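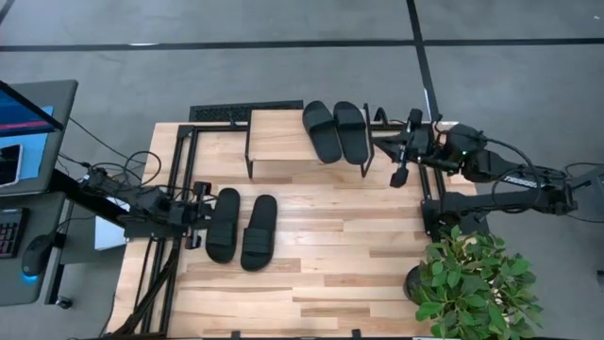

I've been living with the Flevholm rail kit for a while now, and I'm ready to say it -- I love this thing! It cost me $260 plus shipping, and it turns a plain tabletop into a base you can bolt robot arms to. Assembly took 5 evenings in our shared workshop (two of them went to me putting a corner bracket on backwards, then doing it again on the other side).

The rails came straight and the slots take standard T-nuts. The hex key in the box is junk, so use your own.

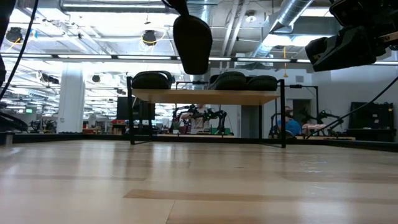

## Where it gets fussy

Squaring the frame is the slow part. The manual gives it one tiny drawing and the corners creep while you tighten, so go around twice. 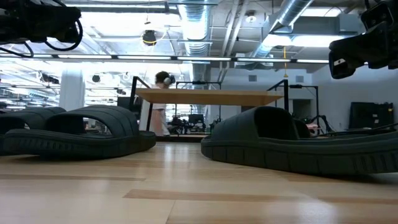 Flevholm sells the wooden top separately, and I'd think hard about the finish before buying. It's lovely to look at, but you can see the ceiling lights shining back off the planks, and black shoes against pale wood are a lot of contrast for a camera. I'd go matte next time!

The end caps are loose too. Tape fixed mine.
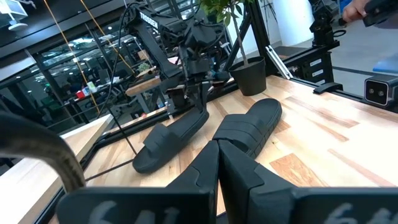

Would I buy it again? I would, in the longer size, with a matte top and a decent hex key.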